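The Shirt That Stopped the Line

I'd been at the Dremetti workshop for maybe ten minutes when the robot quit. No bang, no smoke, not even a beep! It just froze with its grippers shut, and somebody behind me sighed like they'd heard the bus pull away.

I came to see laundry folding, which sounds like the dullest assignment on earth until you try teaching it to a machine. A shirt has no fixed shape. Pick it up twice and you get two different shirts, as far as a computer is concerned. Dremetti had been at it since December, running a two-armed setup on software called Tromov, and by the time I showed up they'd logged 2000 folds. 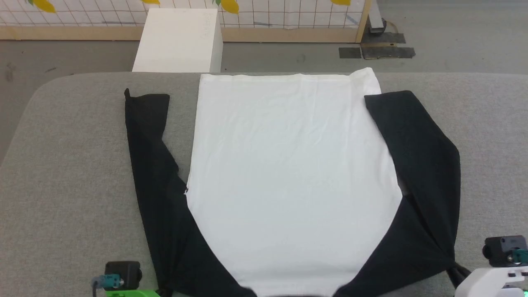

The trouble was in the letting go. On 42 of those folds, one gripper had stayed closed after Tromov told it to open, and the other arm kept right on moving. You can guess what that does to a sleeve. Fold number 164 took a cuff clean off (I've held the cuff, it's a sad little thing).

Everybody blamed the fabric first, then the grippers. They swapped the fingers twice! In the end the culprit was a timing bug: the "open" command could arrive while the gripper was still reporting its squeeze, and it got tossed out without a word. The arms had no idea anything was wrong.

The fix is pretty plain. Both arms now wait until each gripper confirms it has opened, and if the pull on the cloth climbs too high, everything stops. That's the freeze I walked in on, a false alarm as it happened. They reset it and went back to folding, a bit slower than before.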